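About Pleslow

Pleslow tests household goods and writes down what happens. We started because our founder, Ildikó Vass, bought a "lifetime" colander that lasted until February, and the company that sold it wanted the original box before it would discuss the matter.

We don't trust labels much. "Dishwasher safe" can mean a lot of things, and so can "kitchen grade," a phrase we have asked several sellers to explain. One sent us a coupon. So we buy things at full price from ordinary stores, use them the way a tired person uses them at nine at night, and publish the results whether they make good reading or not. A lot of them don't. Most mugs are fine.

Our workroom is on the second floor of the old Andreadis building in Guvevside, over a shop that sells lamps. Every dish that claims to survive daily use goes through 100 wash cycles before we say a word about it. Hinges and lids get opened and closed 1000 times, by a machine for the first 60 percent and by whoever lost the argument after that. We know this isn't the same as ten years in a real kitchen. Anyone who says they can squeeze ten years into a month should be asked how, and that includes us.

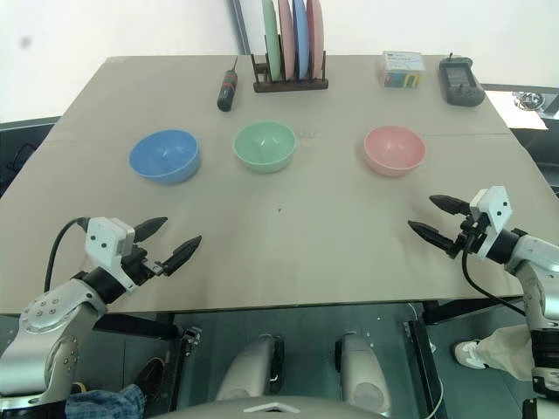
Bowls in blue, green and pink, with plates in the rack behind.

We take no ads and no free samples. Readers pay 40 dollars a year, and that covers the rent, the wages and a water bill that is hard to look at. Jollholm, the print shop across the street, puts out our paper edition at its normal rate. We have asked for a discount and been turned down.

You won't find star ratings on this site. We tried them in our first year and noticed that nearly everything got four. Reviews now say what broke, what stained, what we would buy again with our own money, and what we still aren't sure of. That last part tends to be longer than readers would like.

We also get things wrong. Corrections stay at the top of the review, with the old wording left in. If you think we've missed something, write to the workroom and tell us how you use the item at home. Letters from manufacturers are printed in full, including the angry ones.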